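**Priller kitchen tasks -- method meeting, June**

Present: simulation group, Drustport lab staff, two from Flesmont by phone. Start 10:15.

**1. Last minutes**

Accepted. The open item on render time carries over.

**2. Success check for the sink task**

The old check scored an episode on its final state only. Drustport reviewed 500 simulated episodes by hand and found 47 where the check and the reviewer disagreed. Most were episodes where the gripper was still inside the basin when the clock ran out.

Proposal: score only after the gripper has been clear of the rim for 13 steps. Flesmont asked if this punishes slow policies. It does, a little -- the group accepted that for now.

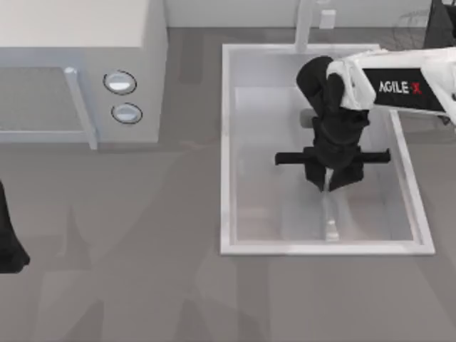
*Sink scene, simulation render. Right gripper over the basin.*

**3. Scene layout**

Appliance stays to the left of the sink in all training scenes. Flesmont wants the gap between them varied in the test set. Agreed, but in a separate split so the earlier numbers can still be compared.

**4. Quansah baseline**

Rerun under the old check is done, 293 successes out of 500. No result under the new check yet. Hold the table until both are in.

**5. Actions**

- Simulation group: add the new check, keep the old one behind a flag
- Drustport: send the list of 47 disputed episodes
- Flesmont: draft ranges for the gap

Closed 11:05.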